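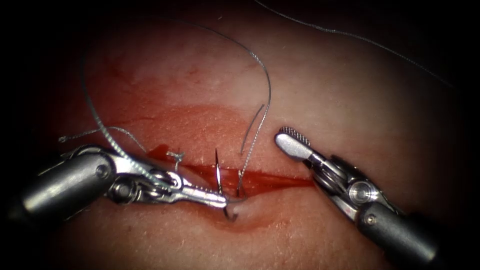 Tanow reprint, text file check, 3 Feb 2025

Workshop > Notebooks > Fiction reprints > Tanow

Continued from the November entry. Source is the Moncrieff first edition of the novel, scanned at Skadovcombe, 273 pages plus front matter. Joyce Mosoti ran the OCR again over the weekend with the revised character set. I compared her output with the old file, chapter by chapter.

Results. Chapters 1 to 14 are clean apart from hyphens. The program still joins words split at the line end even when the hyphen belongs there, so "half-light" comes out as "halflight" wherever it broke. Restored by hand against the scans. Chapter 15 onward has a second fault: the ration lists are set in small capitals and lose their line breaks. Left alone for now, see below.

Found 29 places where the first edition and the author's typescript disagree. Most are commas. Three matter:

- ch. 4, the district is "Prasau" in the typescript and "Prassau" in print. Single s everywhere else in the book. Corrected.
- ch. 9, a line of dialogue is given to the wrong sister. Typescript is clear. Corrected, noted in the change list.
- ch. 22, the last paragraph is shorter in print by two sentences. Could be the author's own cut at proof stage. Not touched.

Sławomir Sadowski has the letters and will look for anything on ch. 22. Until he answers, the printed text stands.

Type. Set a trial of ch. 1 in the new body size. It saves nearly 14 pages over the whole book but the long paragraphs in the prison section look heavy. Tried extra leading — better, and the saving mostly goes. Printed both, pinned up by the guillotine. Joyce prefers the looser one. So do I.

Open:
- small capitals in the ration lists, rebuild as a paragraph style
- running heads, part title or chapter title on the right-hand page
- the epigraph needs its source line checked
- send change list to Sławomir with the typescript page numbers added

File saved as version 3. Version 2 kept on the shared drive, do not edit it.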